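Manuals > Mullesa Two-Arm Bench > Set-up > 4. Gripper comparison

4. Gripper comparison

Use this procedure to compare two finger sets on the same bench. Both arms must be homed and the wrist cameras connected before you start. Fixed and wrist views at the Boltenov station:

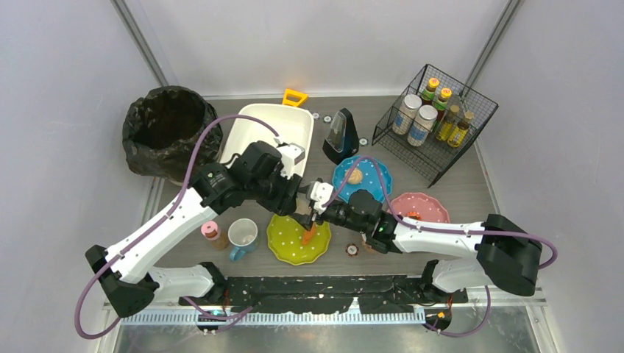
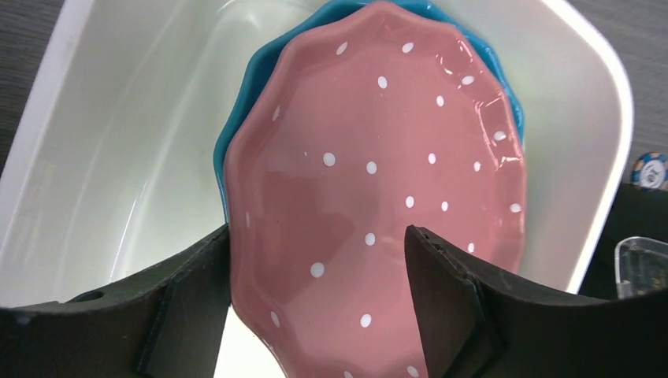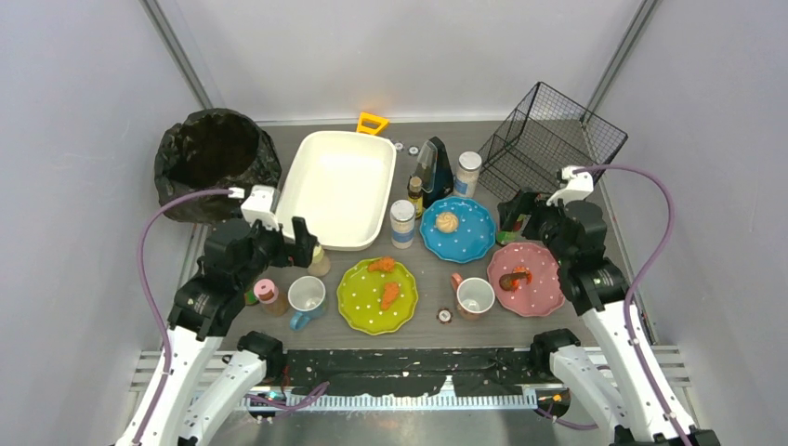
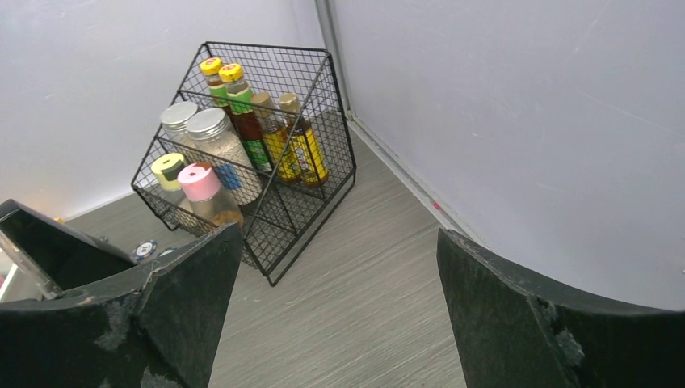 4.1 Preparing the table

1. Place the scalloped plates, the white tub and the wire rack within reach of both arms.
2. Check that each purple cable has enough slack for full wrist travel.
3. Open the fixed view and both wrist views in the controller. Both fingertips must be visible in each wrist view.

CAUTION: Keep hands behind the front rail while the arms are enabled.

4.2 Running the trials

4. Set the closing speed to 15 percent.
5. Run 15 grasps on each object type - plate rim, capped bottle, soft food piece.
6. Log slips and missed grasps separately.
7. Change the finger set, repeat the homing routine and run the same list again.

NOTE: Glossy rims produce reflections in the wrist view. Lower the exposure before changing any grasp point.

NOTE: If the controller reports error 242, the finger stroke was not recalibrated after the change. Return to step 7.

4.3 Saving results

8. Export the log at 100 percent image quality. Send it to Arne Fuchs with the finger set name in the subject line.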